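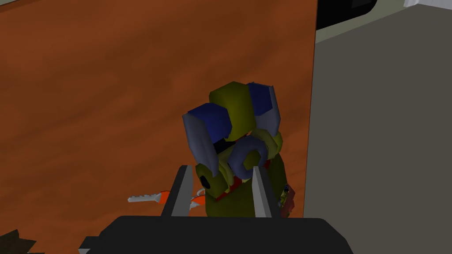
Drendetti Motors @DrendettiMotors
Drendetti Motors has confirmed that the Bonsu compact wagon will be offered with a plug-in powertrain in the coming model year. Orders open in September. The details for customers and dealers follow in this thread. 1/

The plug-in version joins the gasoline Bonsu and does not replace it. Both will be built on the same line at the Dromero plant, and both will carry the same body, cabin and cargo floor. 2/

Electric range is rated by our own test team at nearly 110 kilometers on a full battery in mixed driving. Official figures will be published when certification is complete. Until then, dealers are asked not to quote any other number in advertising or in conversation with buyers. 3/

"We set out to cover the working day on electricity and leave the long weekend to the engine. Most Bonsu owners who answered our survey drive a short commute and one long trip a month, and the battery was sized for that pattern." Akua Bawa, Head of Vehicle Planning 4/

Charging. The car accepts household current through the cable supplied in the trunk. A faster wall unit is available as an accessory and must be fitted by a licensed electrician. The Bonsu plug-in does not support DC fast charging. 5/

We have been asked several times why fast charging was left out. The hardware adds weight and cost, and the car can continue on gasoline when the battery is low. The decision will be reviewed for the next generation of the model. 6/

Towing. The plug-in is rated to tow 1000 kilograms with a braked trailer. The rating for the gasoline model is unchanged. Customers who tow regularly should speak with their dealer about the factory hitch, which cannot be added to the plug-in after delivery. 7/

The hitch restriction has to do with the position of the rear cooling lines. Aftermarket hitches that require drilling into the rear crossmember will void the body warranty on the plug-in. Please read the relevant page of the order guide before signing. 8/

Trim levels. At launch the plug-in will be sold in two trims, Touring and Touring Plus. The entry trim remains gasoline only. Heated front seats are standard on both plug-in trims. The panoramic roof is optional on Touring Plus and is not offered on Touring. 9/

Three paint colors are carried over from the current car and one is new. The new color, Harbor Gray, will be in short supply for the first months of production. Customers who select it should expect a later build slot. 10/

Warranty. The high-voltage battery is covered for 7 years, with no change in terms if the vehicle is sold to a second owner. The remainder of the vehicle is covered under the standard Drendetti warranty booklet, which dealers will supply in print on request. 11/

"The transfer of battery cover to later owners was the point our dealers raised most often. We have written it so that no form is required. The cover follows the vehicle identification number." Philomena Yakubu, Director of Customer Service 12/

Service. All Drendetti dealers can carry out routine maintenance on the plug-in, including oil, brakes, tires and cabin filters. Work on the high-voltage system is limited to certified service centers. There will be 14 of these at launch. 13/

The list of certified centers is on the service page of our website and can be searched by town. If your nearest dealer is not on it, that dealer will arrange transport of the vehicle to a certified center at no charge while the car is under warranty. 14/

Technician training is under way at Dromero under the direction of Esi Ayaaba. Dealers who wish to apply for certification in the second round should write to the network office by the end of September. Applications by telephone cannot be accepted. 15/

Software. The plug-in uses the Fuduvby driver display already fitted to the larger models in our range. Departure times and charging hours can be set from the display or from the phone app. Owners who prefer not to use the app lose none of the charging functions. 16/

Remote cabin heating does require the app and an active data plan. The plan is included for the first year. Renewal is the choice of the owner and will not happen automatically. 17/

Existing orders. Customers who have ordered a gasoline Bonsu and have not yet received a build date may change to the plug-in without losing their deposit. The request must be made through the selling dealer. Once a build date has been issued, the order can no longer be changed. 18/

A changed order keeps its original place in the dealer's queue, but not its estimated delivery month. Plug-in production begins at a low rate and will be raised gradually as the battery supply allows. 19/

Pricing will be announced on the morning orders open, at 9 a.m., on this account and on our website. Any price seen before then did not come from Drendetti Motors. 20/

Fleet customers. Fiifi Aidoo and the fleet sales office will hold allocations open for companies and public bodies through the first quarter of production. Fleet orders are placed directly with that office and do not draw on dealer stock. 21/

Test drives. Demonstration cars will reach the larger dealers first. Please call ahead to book. Each booking includes a short explanation of the charging cable and the drive modes, and drivers are asked to bring a valid license. 22/

Press inquiries should be sent to Lamisi Agbenyega in the communications office. Requests for loan vehicles will be answered in the order received. 23/

Correction to post 9: the panoramic roof on Touring Plus cannot be combined with the roof rails at launch. The order guide has the correct information. We regret the omission. 24/

Replies to this account are monitored during business hours. For questions on an individual order, please contact your dealer and have your order number available. We are not able to look up orders through social media. 25/25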